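4. Instalación y primera puesta en servicio de la lámpara de escritorio

4.1 Antes de empezar

Lea esta sección completa antes de conectar el aparato a la red. Las luminarias de sobremesa Vukgate están destinadas exclusivamente al uso en interiores secos. No deben instalarse en cuartos de baño, lavaderos ni terrazas, aunque estén cubiertas.

Compruebe que la tensión indicada en la etiqueta inferior coincide con la de su instalación. Si el cable o la clavija presentan daños visibles, no utilice la lámpara y póngase en contacto con el servicio técnico.

PRECAUCIÓN: Realice el montaje y el cambio de bombilla siempre con la clavija desenchufada.

4.2 Colocación

1. Retire las bolsas y los precintos de transporte, incluida la lámina protectora del interior de la pantalla.
2. Apoye la base sobre una superficie plana, estable y resistente al calor.
3. Sitúe la lámpara en el lado contrario a la mano con la que escribe, a fin de evitar sombras sobre el papel.
4. Mantenga la pantalla alejada de cortinas, papeles sueltos y otros materiales inflamables.

Nota: En los puestos con monitor, oriente la luz hacia el plano de trabajo y no hacia la pantalla del equipo.

4.3 Recorrido del cable

5. Extienda el cable en toda su longitud. No lo utilice enrollado ni lo sujete con grapas.
6. Diríjalo hacia la toma de corriente más próxima, fuera de las zonas de paso.
7. Deje holgura suficiente junto a la base para poder girar la lámpara sin tensar la conexión.

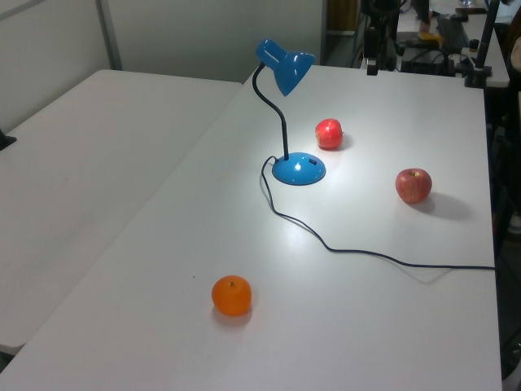

8. Si es imprescindible emplear una prolongación, utilice una sola y verifique que su sección sea adecuada. No conecte prolongaciones en serie.

PRECAUCIÓN: No tire nunca del cable para desenchufar el aparato. Sujete la clavija.

4.4 Bombilla y encendido

9. Enrosque la bombilla a mano, sin forzar. No supere la potencia máxima marcada en el portalámparas.
10. Introduzca la clavija en la toma y accione el interruptor.
11. Ajuste el brazo con las dos manos, una en la base y otra en la pantalla. Evite los dobleces bruscos y no gire el brazo sobre su propio eje.

Si la lámpara no enciende, desconéctela, deje enfriar la bombilla y revise que esté bien enroscada. Pruebe después otra toma. Si la avería persiste, no abra la base: contiene conexiones que solo puede manipular personal autorizado.

4.5 Servicio técnico

Las reparaciones se tramitan a través del almacén de Grusanholm. Indique en la solicitud el código de recambio 1182 para el cable o 332 para la pantalla, y adjunte el justificante de compra.

Revisión del documento: 11 de octubre de 2025.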